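Upstairs at Kerekes: the White Room and the Long Office

Kerekes has kept its rooms plain on purpose. White walls, white tables, brown wood-look floors, and not much on any surface. This page covers the small things that do get put out, and the office furniture that goes with them.

The plant table
A small cardboard box with an open top, and next to it a plant with thin reddish-brown stems in a white pot. Both are kept toward the back, close to the wall.
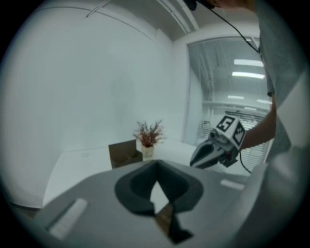 Shazia Warraich picked the plant in February. She wanted one strong color against the wall and tried 2 others first, both green, and both were moved down to the front desk. The foliage is a dusty red that goes browner on dull days.

The office
Wood-look planks run through here as well. The chairs are black, one of them mesh with a high back and a headrest, and a long white desk follows the right wall. The pipes near the ceiling were left showing and are white like the rest.

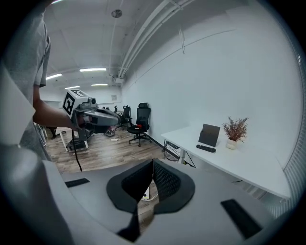
Subbarao Lobo ordered the desk from Stendik, along with the spare casters and a box of 100 felt pads for the table legs. Delivery took 10 weeks — longer than the painting. The old desk was deeper and blocked part of the walkway, so the narrower top was worth the wait.

The small table
White top, rounded corners, pushed up near a bare wall. The spiky brown plant has a flat black piece beside it, and there is still room to work at the near edge.
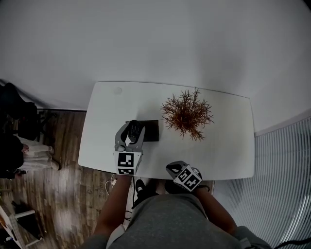
The rounded corners were Shazia's request. The earlier table had square ones and people caught their hips on it. This one came secondhand from the Hiltadent office when they moved, and the whole room, paint included, was finished for around 800 dollars.

Next to be added: a page on the kitchen and the stairwell, once the new lights are in.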